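홈 | 골대·네트 | 훈련용품 | 공·가방 | 부품 | 문의
검색어를 입력하세요 검색 상세검색
인쇄하기 | 이메일로 보내기

Tiltberg 각도 조절 리바운더 (축구·풋살 겸용)

최종 수정 2022년 5월 26일

드디어 이 제품 페이지를 제대로 씁니다. 그동안 사진도 설명도 대충 올려놓고 "궁금한 건 전화 주세요" 하고 버텼는데, 전화로 매번 같은 얘기를 하다 보니 목이 먼저 나가겠더라고요. 그래서 제가 직접 써 보면서 느낀 걸 길게 적어 둡니다. 좀 길어요! 급하신 분은 중간에 있는 규격 부분만 보고 가셔도 됩니다.

리바운더가 뭐냐면, 공을 차면 튕겨서 돌려보내 주는 네트예요. 축구 하시는 분들은 다 아시겠지만 아이 선물로 찾아오시는 부모님들은 골대랑 헷갈려 하시는 경우가 꽤 있어서 한 줄 적습니다. 골대는 공이 들어가면 거기서 끝이고, 이건 다시 나옵니다. 혼자 패스 연습, 트래핑 연습, 발리 연습을 하는 물건이라고 보시면 돼요.

저는 원래 동네 풋살팀에서 왼쪽 윙을 봅니다. 잘하지는 못하고요, 열심히는 합니다. 첫 터치가 늘 길어서 공이 저만치 도망가는 게 고민이었는데 벽에 대고 차자니 주차장 벽은 눈치가 보이고, 공원 벽은 울퉁불퉁해서 공이 엉뚱한 데로 가고… 그러다 Tiltberg를 들여왔어요. 처음에는 제가 쓰려고 한 대만 주문했는데 팀원들이 자꾸 빌려 가는 바람에 아예 판매까지 하게 됐습니다.

각도 조절이 왜 좋은가

이 제품의 핵심은 역시 각도예요. 뒤쪽 지지대를 당겼다 놓으면 네트가 눕는데, 가장 많이 눕혔을 때가 34도입니다. 거의 세워 놓고 낮게 차면 땅볼로 빠르게 돌아오고, 눕혀 놓고 차면 공이 붕 떠서 와요. 가슴 트래핑이나 헤딩 연습은 눕힌 쪽으로 하시면 됩니다. 중간 단계도 여럿 있는데 저는 솔직히 두 군데만 씁니다. 세우기 아니면 눕히기. 성격이 급해서요.

조절 레버는 발로 밟는 방식 말고 손으로 당기는 방식이에요. 밟는 방식이 편해 보이긴 하는데, 예전에 쓰던 다른 물건이 그 방식이었거든요. 축구화 스터드에 레버 고무가 다 뜯겨서 나중에는 맨 쇠만 남았습니다. 손으로 당기는 쪽은 허리를 굽혀야 하니까 귀찮긴 해도 아직까지 멀쩡해요.

돌아오는 공의 세기는 네트 장력에 따라 많이 달라집니다. 처음 조립하면 꽤 빡빡해서 세게 차면 공이 정말 무섭게 돌아와요 (저는 첫날 정강이에 맞았습니다). 며칠 쓰면 네트가 자리를 잡으면서 한결 순해지고, 그 다음부터는 고무 고리를 하나씩 조이거나 풀어서 취향대로 맞추시면 됩니다. 초등학생이 쓸 거라면 처음부터 아래쪽 고리를 조금 느슨하게 걸어 주세요.

규격

가로 폭: 140cm
본체 무게: 10kg
최대 기울기: 34도
프레임: 분체도장 강관
네트: 매듭 없는 폴리에틸렌 네트, 고무 고리 고정
고정: Ekström 지면 핀 (잔디용, 기본 포함)
색상: 검정 프레임에 흰색 네트
원산지 표시와 안전 문구는 제품 상자 옆면에 있습니다.

무게가 애매하다는 얘기를 종종 들어요. 들고 다니기엔 좀 무겁고, 그냥 세워 두기엔 가볍다고요. 맞는 말씀입니다! 저도 차에서 운동장까지 한 손으로 들고 가면 중간에 손을 한 번 바꿔요. 그래도 이보다 가벼운 걸 써 봤더니 인스텝으로 한 번 제대로 때리면 뒤로 밀려나서, 차고 나서 다시 제자리에 끌어다 놓는 시간이 더 길었습니다. 연습을 하러 간 건지 이삿짐을 나르러 간 건지 모르겠더라고요.

조립할 때

공구는 상자에 들어 있는 육각 렌치 하나면 됩니다. 설명서 그림이 조금 작아서 저는 휴대폰으로 찍어서 확대해 놓고 봤어요. 순서는 이렇습니다.

먼저 프레임 네 변을 바닥에 놓고 모서리 연결부를 끼웁니다. 나사는 끝까지 조이지 말고 반쯤만 돌려 두세요. 다 끼운 다음에 한 바퀴 돌면서 조여야 모서리가 반듯하게 맞습니다.

뒤쪽 지지대를 답니다. 좌우가 비슷하게 생겼는데 다릅니다. 레버 구멍이 있는 쪽이 오른쪽이에요. 반대로 달았다는 전화가 제일 많이 옵니다.

네트는 네 귀퉁이를 먼저 걸고, 그 다음 각 변의 가운데, 마지막으로 나머지를 거세요. 한쪽 변부터 차례로 걸어 나가면 마지막 변에서 절대 안 늘어납니다. 팔 힘 좋은 친구를 불러도 안 돼요. 해 봤습니다.

다 됐으면 각도를 한 번씩 다 바꿔 보고 딸깍 소리가 나는지 들어 보세요. 소리가 안 나는 단계가 있으면 지지대 나사를 살짝 풀었다가 다시 조이면 대부분 해결됩니다. 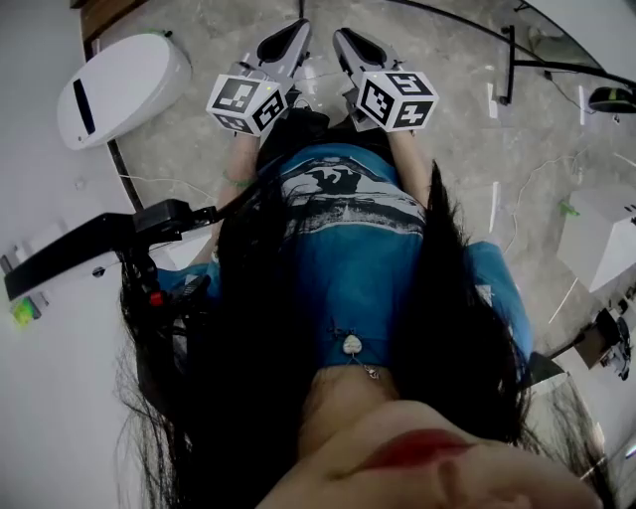
바닥 종류에 따라

천연잔디에서는 같이 들어 있는 Ekström 핀을 네 개 다 박으시면 됩니다. 비스듬히, 네트 바깥쪽을 향해서 박아 주세요. 비 온 다음 날처럼 땅이 무른 날에는 핀이 쑥쑥 들어가는 대신 쑥쑥 빠지기도 하니까 발로 한 번씩 밟아 보시고요.

인조잔디는 얘기가 좀 다릅니다. 구장에 핀을 박으면 안 되는 곳이 대부분이에요. 저희 팀이 가는 구장도 그렇고요. 그래서 별매품인 Tarketti 모래주머니를 씁니다. 뒤쪽 가로대에 걸치는 안장 모양이라 그냥 얹기만 하면 되고, 모래는 직접 채우셔야 해요. 빈 채로 배송됩니다! 이걸 안 읽으시고 "주머니가 너무 가볍다"고 반품 신청하신 분이 계셨어요. 웃긴 했는데 제가 설명을 안 써 놓은 탓이죠. 이제 써 놨습니다.

실내 체육관이나 마루에서 쓰실 분은 고무 발을 꼭 끼워 주세요. 기본 구성에 들어 있는데 비닐 봉지가 작아서 상자 바닥에 깔려 있는 경우가 많습니다. 맨 프레임으로 마루에 놓고 차면 긁혀요. 체육관 관리실에서 좋아하지 않습니다.

아파트 베란다나 거실에서 쓸 수 있냐는 문의도 받는데요, 말리고 싶습니다. 아랫집도 아랫집이고, 네트 가장자리에 맞은 공은 어디로 튈지 저도 몰라요. 스펀지 공이라면 또 모르겠네요.

제가 하는 연습

물어보시는 분이 많아서 적어 봅니다. 지도자 자격이 있는 것도 아니고 그냥 제가 하는 거예요.

몸풀기는 네트에서 다섯 걸음쯤 떨어져서 인사이드로 주고받기입니다. 오른발로 차고 오른발로 받고, 왼발로 차고 왼발로 받고. 익숙해지면 받는 발과 차는 발을 바꿉니다. 별것 아닌 것 같은데 왼발 차례만 오면 공이 화단으로 가던 사람이 저였어요.

그 다음은 원터치입니다. 멈추지 않고 바로바로 차는 건데 호흡이 금방 올라와요. 한 번은 기분 좋은 날에 쉬엄쉬엄 500번 넘게 찬 적이 있는데 다음 날 계단을 옆으로 내려왔습니다. 따라 하지 마세요.

네트를 눕히면 발리와 트래핑 차례입니다. 손으로 던져서 튕겨 나오는 공을 받아도 되고, 자신 있으면 발로 차서 띄워도 됩니다. 저는 허벅지 트래핑이 제일 재미있어요. 딱 붙어서 떨어지면 그렇게 기분이 좋을 수가 없습니다.

골키퍼 하시는 분들도 은근히 많이 사 가세요. 동료가 네트에 대고 차 주면 공이 방향을 바꿔서 오니까 반응 연습이 된다고 하더라고요. 저희 팀 키퍼는 네트를 살짝 비스듬히 돌려놓고 옆에서 차 달라고 합니다. 차는 사람은 재미가 별로 없는데 막는 사람은 아주 신이 났어요.

공은 뭘 써도 되나요

축구공 4호, 5호 다 됩니다. 풋살공도 되는데 원래 덜 튀는 공이라 돌아오는 힘이 약해요. 조금 더 가까이 서거나 네트 고리를 조여 주세요. 바람 빠진 공은 뭘 해도 안 돌아오니 공기부터 넣으시고요. 의외로 이 문의가 많습니다. 농구공은 권하지 않아요. 무겁고 네트 고리가 버티지를 못합니다.

보관과 관리

접으면 납작해져서 벽에 세워 둘 수 있습니다. 차에 실을 때 경차는 뒷좌석을 눕혀야 들어가요. 제 차가 그렇습니다. 폭 때문에 가로로는 도저히 안 되고 대각선으로 비스듬히 밀어 넣으면 딱 들어갑니다.

비를 맞았으면 마른 수건으로 프레임을 닦고 네트는 펼친 채로 말려 주세요. 접어서 넣어 두면 냄새도 나고 연결부 안쪽에 녹이 생깁니다. 도장이 벗겨진 자리가 보이면 저는 철물점에서 파는 방청 페인트를 작은 붓으로 찍어 발라요. 색이 조금 달라도 멀리서는 티가 안 납니다.

고무 고리는 소모품입니다. 햇빛에 오래 두면 딱딱해지고 갈라져요. 하나 끊어졌다고 바로 못 쓰는 건 아닌데, 그 옆의 고리들이 힘을 더 받으니까 빨리 갈아 주시는 게 좋습니다. 여분이 몇 개 들어 있고 부품 메뉴에서 따로 사실 수도 있어요. 겨울에는 고무가 뻣뻣하니까 실내에 잠깐 두었다가 거시면 손가락이 덜 아픕니다.

아쉬운 점도 적을게요

파는 사람이 이런 걸 적어도 되나 싶지만, 받고 나서 실망하시는 것보다는 낫겠죠. 우선 전용 가방이 없습니다. 맞는 가방을 계속 찾고 있는데 폭이 맞는 게 없어서 저는 낡은 이불 가방을 씁니다. 모양은 안 나요.

그리고 네트 가운데에 표적 표시가 없어요. 다른 제품들은 빨간 네모 같은 게 있던데 이건 그냥 하얗습니다. 저는 밝은 색 끈을 네트에 묶어서 표시해 놨고, 아이들 있는 집은 리본을 달아 쓰신다고 해요.

마지막으로 상자가 약합니다. 배송 중에 귀퉁이가 터져서 도착하는 일이 있어요. 내용물은 안에서 따로 포장되어 있으니 대체로 괜찮지만, 혹시 부품이 빠졌으면 상자 사진을 찍어서 보내 주세요. 바로 보내 드립니다.

배송과 교환

물건은 Natville 창고에서 나갑니다. 부피가 커서 일반 택배가 아니라 대형 화물로 가고, 기사님이 출발 전에 전화를 드려요. 모르는 번호라고 안 받으시면 물건이 다시 창고로 돌아오니까 꼭 받아 주세요. 문 앞까지는 가져다 드리는데 엘리베이터 없는 건물은 일 층에서 전달될 수 있습니다.

단순 변심 교환은 조립 전까지만 됩니다. 네트를 한 번 걸면 늘어나서 새 상품으로 다시 팔 수가 없어요. 고민되시면 조립하기 전에 상자부터 열어 프레임 길이를 놓을 자리에 대 보세요. 용접 불량이나 레버 불량은 조립 후에도 당연히 바꿔 드립니다. 왕복 운송비도 저희가 냅니다.

팀이나 학교에서 여러 대 주문하실 때는 문의 메뉴로 먼저 글을 남겨 주세요. 재고가 늘 넉넉하지는 않아서 날짜를 맞춰 드려야 합니다. 다음 입고는 9월로 잡혀 있고, 그때는 네트만 따로 파는 교체 세트도 같이 들어올 예정이에요. 지금 쓰시는 분들 중에 네트만 찾으시던 분은 조금만 기다려 주세요!

함께 찾는 상품
Ekström 지면 핀 네 개 묶음
Tarketti 안장형 모래주머니 (모래 미포함)
Tiltberg 교체용 고무 고리

인쇄하기 | 이메일로 보내기
홈 | 골대·네트 | 훈련용품 | 공·가방 | 부품 | 문의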